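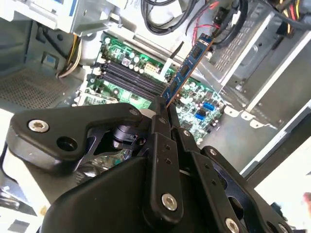 *Memory module and slots, desktop with the case open.*

# Gililley Computer Repair Circle – Minutes

**Meeting of Sep 1, 2018, held in the back workroom at the Nwosu Building**

The meeting got going a little after ten, once everybody had found a chair and the coffee had made its way down to the far end of the long table. The chair welcomed us all back after the summer break and said how good it was to see so many familiar faces, and a few new ones too, which got a friendly round of applause. Apologies had come in from three members, two of them traveling and one at home with a new grandson (congratulations from all of us!).

## 1. Minutes of the last meeting

These were read through and accepted with one correction. The item on the loan laptops should have said that they go out for a month at a time, and that a borrower can ask for a second month if there is no one waiting. The secretary apologized and has fixed the copy in the binder.

## 2. Things carried over

**Shelf labels.** Done, and very handsome they look. The member who did them used the big black marker and has left it in the tray on the understanding that it stays in the tray.

**The humming light over the small bench.** Still humming. The building office has been written to again. There was some talk about whether we might just change the tube ourselves, and we agreed to give the office until the end of the month before anyone gets up on a ladder.

**Donated keyboards.** We have more than we will ever need. Members were asked to take one home if they can use it, and the rest will go to the electronics recycling drop-off at the next trip. The two with the large-print keys are to be kept.

## 3. Memory upgrades for the donated desktops

This took up most of the morning, as we rather expected it would, and the secretary has tried to set down the main points without leaving out anybody's good idea.

The desktops from Cedeck's office clear-out are all in the workroom now and have been dusted out. There are 18 of them. They start up well enough but they are slow, and everyone who has sat down at one has said the same thing, that they would be perfectly nice machines for homework and email with more memory in them. The quote from Jitasero for enough modules to do the whole batch came to $399, including delivery, and the bookkeeping report (see item 5) shows that we can manage it. After a good discussion it was agreed to go ahead and place the order this week.

One member asked whether we ought to buy for half the batch first and see how we get on. There was sympathy for this, but the delivery charge would be paid twice over and the desktops are wanted by the school families well before the holidays, so the feeling of the room was to do it in one go.

We then talked through how the work will be done, and the following was agreed:

- Every machine is to be shut down and unplugged, and the power button pressed once with the plug out, before the side panel comes off.
- Wrist straps on. There are enough for each bench, in the blue tin.
- Handle the modules by the short ends and keep fingers off the gold contacts. This was said by at least four people, so it must be important.
- Check the notch against the key in the slot before pushing. If it doesn't want to go, stop and turn it around.
- Press evenly until the clips close over the ends.
- When a machine has more than two slots, look up the manual for which pair to fill first. The printed pages are in the green folder.
- Old modules go in the anti-static bags with the size written on the outside. Please don't stack them bare in the coffee can. We found a few there in the spring.

A long and pleasant side conversation followed on the subject of cables. Some of the cases are tight around the memory, and the wide power cable has a way of lying right where your hand wants to be. The suggestion was made to unplug only what is truly in the way, and to take a quick picture on a phone first so that it all goes back as it was. One of our older members prefers a pencil sketch and was warmly encouraged to carry on with pencil sketches.

It was also agreed that each finished machine should be started up and left running through one full memory test before the panel goes back on. The test takes a good while – a cup of tea and most of a sandwich, by the estimate of those who have done it – so it makes sense to start one machine on its test and open up the next.

## 4. The practice board

Several newer members said kindly but plainly that they would feel happier learning on something that can't be spoiled. The chair agreed completely and said that most of us learned on a machine we were frightened of, and that it was no fun at all.

The gray practice board was then talked over at some length. Those who have used it like it very much. Having it upright means you can see what your hands are up to, and it is plain enough that there is nothing to distract a person from the two things we most want to teach, which are seating memory and respecting the processor.

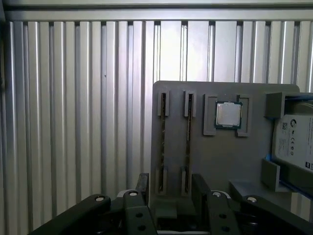
The questions that came up were mainly about how to fit it into an evening. It was felt that a beginner should have a quiet ten minutes at it with someone patient alongside, taking a stick of memory out and putting it back until it stops feeling like a big event. After that they can sit in on a real machine and do the second module themselves, with the first one done by whoever is teaching. Several people said they would have liked to be taught this way.

On the processor, there was more caution. The general view was that beginners should look at how it sits in its square and how the top of it is meant to face, and then leave it be until their second or third visit. Nobody needs to change a processor for the Cedeck desktops anyway. The member who looks after the tools offered to write out a short card on the subject, in large type, and this was accepted with thanks.

A question was asked about which modules to use for practice. It was agreed that these should be old ones that have already failed their test, each marked with a dot of red nail polish on the label so that they can't wander back into the good stock. A bottle of nail polish was promised for the next bench night. If anyone has a preference as to the shade, please speak up in time.

It was also asked whether the practice board could be borrowed by the after-school club down the hall. We were all in favor in principle. The feeling was that one of us should go along with it the first time, and that it should come home again the same evening. The secretary will write a friendly note to the club.

## 5. Money

The balance stands at $883 after the summer's coffee, screws, thermal paste and the new surge protectors. Once the memory order is paid we will be slimmer than usual but quite all right, and the fall bake table generally does us proud. Dues for the coming year were set at $25, the same as before, payable whenever it is convenient and certainly before February. Anyone who finds that hard just now should have a quiet word with the chair and think no more about it.

## 6. Tidying the workroom

We do love this room and we do make a mess of it. The following was agreed with a good deal of laughter:

- Screws go in the sectioned dish while you work, and the dish is emptied into the right jars before you go home.
- Side panels lean against the wall under the window, with a sticky note on each saying which case it belongs to. We have had two swapped already and they very nearly fit, which made it worse.
- Cups stay on the side table. A cup next to an open case will be moved without discussion.
- The last person out turns off the power strips at both benches and checks the back door.

It was mentioned that the vacuum bag has been full for some time. A member will bring new ones.

## 7. Bench nights

We will keep to two bench nights a month for the fall, with an extra one added as soon as the memory arrives. Whoever takes the delivery is asked to ring round so that we can get started without waiting for the regular date. The large bench will be for the desktops and the small bench for the public's laptops and odds and ends, as before. Those bringing in a machine of their own should put their name and phone number on it with tape, and please do write down the password if you would like us to be of any use to you.

There was a suggestion that we serve soup on the colder nights. Very popular. Two members will look into a slow cooker, to be plugged in well away from the benches.

## 8. Any other business

A thank-you letter from a family who received one of last winter's laptops was read aloud, and it has been pinned up by the door where everybody can enjoy it. Their daughter has written a story on it about a dog that drives a bus, and a copy was enclosed.

The lost-and-found box holds one pair of reading glasses in a brown case, a single glove, and a very good screwdriver with yellow tape on the handle. The screwdriver will be taken into the toolbox if it isn't claimed by the next meeting.

One member asked that we please stop putting the small magnetic parts tray on top of the spare hard drives. Agreed.

The meeting closed just before noon, and most of us stayed on to help move the cases off the floor and onto the lower shelves.

**To do before next time**

- Place the Jitasero order – bookkeeper
- Large-type processor card – tools member
- Note to the after-school club – secretary
- Nail polish, vacuum bags – as promised
- Building office about the light – chair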